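Zwischenbericht an die Förderstelle
Filmreihe Ñahui, Spielort Skundlow
Berichtszeitraum: April bis Oktober

1. Gegenstand der Förderung

Gefördert wird die Filmreihe Ñahui im Lichtspielhaus Skundlow, mit der internationale Spiel- und Dokumentarfilme in der Originalfassung mit deutschen Untertiteln gezeigt werden. Träger ist die Brarnska gGmbH, die das Haus betreibt und das Programm verantwortet. Der vorliegende Bericht schließt an den Antrag und an die mit dem Bewilligungsbescheid vereinbarten Arbeitspakete an. Er gibt den Stand Ende Oktober wieder; Buchungen, die erst nach diesem Zeitpunkt eingegangen sind, werden im Schlussbericht berücksichtigt.

2. Stand des Programms

Im Berichtszeitraum wurden 10 Filmabende durchgeführt. Damit ist der im Antrag für diesen Abschnitt vorgesehene Umfang erreicht. Zwei Termine mussten gegenüber der ursprünglichen Planung verschoben werden, beide wegen verspäteter Lieferung der Vorführkopien durch die jeweiligen Verleiher. Die Ersatztermine konnten noch im selben Monat angeboten werden, bereits gelöste Karten behielten ihre Gültigkeit.

Das Programm setzte sich überwiegend aus aktuellen Produktionen zusammen, ergänzt um ältere Titel, die im regulären Verleih kaum noch verfügbar sind. Den Schwerpunkt bildeten im Frühjahr Kriminalfilme und Familiendramen aus Nordeuropa, ab Juli Arbeiten aus dem Andenraum. Die Zusammenstellung des zweiten Blocks erwies sich als aufwendig. Für mehrere Filme lagen keine deutschen Untertitel vor, und die Klärung der Vorführrechte nahm teilweise mehrere Monate in Anspruch. Für einen Titel konnte keine Einigung erzielt werden; er wurde durch einen Dokumentarfilm ersetzt, dessen Rechte bereits vorlagen.

Für insgesamt vier Filme wurden im Rahmen des Projekts eigene deutsche Untertitel erstellt. Die Übersetzungen wurden extern vergeben und vor der Aufführung im Saal auf Lesbarkeit und Zeitversatz geprüft. Bei der ersten dieser Fassungen zeigte sich in den hinteren Reihen eine zu geringe Schriftgröße. Die Vorgaben an die Auftragnehmer sind daraufhin angepasst worden, die übrigen Fassungen entsprachen den Erwartungen. Die Untertitel stehen anderen Spielstätten auf Anfrage zur Verfügung, soweit die Rechteinhaber zustimmen. Bislang liegen hierzu zwei Anfragen vor, über die noch nicht abschließend entschieden ist.

3. Besuch und Publikum

Die Filmabende verzeichneten zusammen fast 910 Besuche. Der am besten besuchte Abend war die Eröffnung im April, der schwächste fiel in die letzte Ferienwoche. Die Abende des Frühjahrsblocks lagen durchgehend über den Erwartungen, während der Sommerblock zunächst dahinter zurückblieb und sich erst im September erholte. Der Träger führt dies auf die Witterung und auf die geringere Bekanntheit der gezeigten Titel zurück. Ein belastbarer Vergleich mit früheren Jahren ist nicht möglich, weil die Reihe im Berichtszeitraum erstmals in dieser Form angeboten wurde.

Im Anschluss an die Vorstellungen wurden Fragebögen ausgelegt. Ausgewertet werden konnten 279 Bögen. Aus den Antworten ergibt sich ein überwiegend zustimmendes Bild hinsichtlich der Filmauswahl und der Originalfassungen. Kritisch angemerkt wurden vor allem die Anfangszeiten und die schlechte Anbindung nach Ende der Spätvorstellung. Mehrfach wurde der Wunsch geäußert, vor dem Film in Ruhe essen zu können; das gastronomische Angebot in unmittelbarer Nähe des Hauses ist seit der Schließung des Restaurants am Markt begrenzt.

Der Beginn der Vorstellungen ist ab September von 20:30 Uhr auf 19:30 Uhr vorverlegt worden. Die Rückmeldungen hierzu sind bislang günstig. Einzelne Besucherinnen und Besucher, die aus dem Umland anreisen, empfinden den neuen Beginn als zu früh. An der Regelung soll bis zum Ende der Förderung festgehalten werden, um die Wirkung über einen längeren Zeitraum beurteilen zu können.

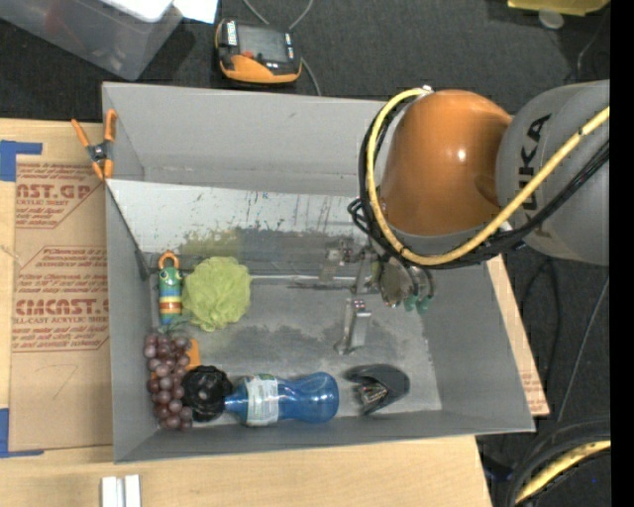
Abb. 1: Roboterarm mit Greifer über einem grauen Behälter.

4. Begleitangebote

Neben den Vorstellungen sah der Antrag Einführungen und Filmgespräche vor. Einführungen fanden zu allen Abenden statt. Sie waren auf eine Viertelstunde angelegt und wurden gut angenommen, sofern sie diesen Rahmen einhielten. Die Filmgespräche nach der Vorstellung waren dagegen ungleichmäßig besucht. Bei den längeren Filmen verließ ein erheblicher Teil des Publikums den Saal mit dem Abspann, auch mit Rücksicht auf die letzte Busverbindung. Im zweiten Halbjahr ist deshalb nur noch zu ausgewählten Titeln ein Gespräch angesetzt worden, dann im Foyer und mit Getränkeausschank.

Das Angebot »Kino und Küche«, bei dem Eintritt und ein einfaches Abendessen gemeinsam gebucht werden, wurde an zwei Abenden erprobt. Beide Termine waren ausverkauft. Der organisatorische Aufwand lag allerdings deutlich über der Planung, insbesondere bei der Abstimmung der Anfangszeiten mit der Küche. An einem der Abende begann die Vorstellung mit zwanzig Minuten Verspätung. Eine Fortführung ist vorgesehen, jedoch mit längerem Vorlauf und einer kleineren Speisenauswahl.

Die geplante Schulvorstellung konnte noch nicht stattfinden. Mit zwei Schulen bestehen Absprachen, ein gemeinsamer Termin vor den Herbstferien ließ sich nicht finden. Das Arbeitspaket wird in den kommenden Abschnitt übernommen.

5. Kartenverkauf und Öffentlichkeitsarbeit

Mit Beginn der Reihe wurde der Vorverkauf auf das Buchungssystem Wirkari umgestellt. Die Einführung verlief nach anfänglichen Schwierigkeiten bei der Platzreservierung geordnet. Zur Eröffnung waren einzelne Plätze doppelt vergeben; die Betroffenen konnten im Saal umgesetzt werden. Seit Mai sind vergleichbare Fehler nicht mehr aufgetreten. Der Anteil der im Voraus gebuchten Karten ist im Verlauf des Sommers gestiegen, die Abendkasse bleibt für das ältere Publikum jedoch unverzichtbar.

Das Programmheft erschien zu beiden Blöcken in gedruckter Form und lag in Buchhandlungen, in der Stadtbücherei und in den Cafés der Innenstadt aus. Der monatliche Rundbrief wird weitergeführt. Auf die ursprünglich vorgesehene Plakatierung im Umland wurde im Sommerblock verzichtet, die frei gewordenen Mittel flossen in die Erstellung der Untertitel. Die Umwidmung ist der Förderstelle im Juli angezeigt und von dort bestätigt worden.

6. Mittelverwendung

Die Ausgaben bewegen sich insgesamt im Rahmen des bewilligten Finanzierungsplans. Mehrausgaben entstanden bei den Vorführrechten und bei den Übersetzungen. Minderausgaben ergaben sich bei Werbung, Reisekosten und Honoraren für Filmgespräche. Die Einnahmen aus Eintrittsgeldern liegen leicht über dem Ansatz. Eine Aufstellung nach Kostenpositionen ist dem Bericht als Anlage beigefügt, die Belege werden beim Träger aufbewahrt und können dort eingesehen werden.

Eine Erhöhung der Fördersumme wird nicht beantragt. Der Träger bittet jedoch um Zustimmung, nicht verbrauchte Mittel der Schulvorstellung in den folgenden Abschnitt übertragen zu dürfen.

7. Abweichungen und Risiken

Wesentliche Abweichungen vom Antrag bestehen bei der Schulvorstellung und bei der Zahl der Filmgespräche. Als Risiko für den weiteren Verlauf ist die Beschaffung der Kopien anzusehen. Die Verleiher bestätigen Termine zunehmend kurzfristig, was den Druck des Programmhefts erschwert. Für die Wintermonate ist deshalb zu jedem Abend ein Ersatztitel vorgemerkt worden – mit geklärten Rechten, aber ohne verbindliche Buchung.

Hinzu kommt der Zustand der Lüftungsanlage im Saal. Bei hohen Außentemperaturen war die Aufenthaltsqualität an mehreren Abenden eingeschränkt. Eine Instandsetzung ist nicht Bestandteil der Förderung und wird mit der Eigentümerin des Gebäudes gesondert verhandelt.

8. Ausblick

Im kommenden Abschnitt wird die Reihe mit einem Winterblock fortgesetzt, der wieder stärker auf nordeuropäische Produktionen ausgerichtet ist. Die Titelauswahl ist weitgehend abgeschlossen. Offen sind die Rechte an zwei Filmen sowie die Besetzung der Einführungen im Januar. Die Schulvorstellung soll im Februar stattfinden. Der Fragebogen wird um Angaben zur Anreise ergänzt und künftig auch über die Buchungsbestätigung zugänglich gemacht. Der Schlussbericht wird fristgerecht nach Ende des Winterblocks vorgelegt.

Brarnska gGmbH, Skundlow

Anlagen: Kostenaufstellung, Programmhefte beider Blöcke, Muster des Fragebogens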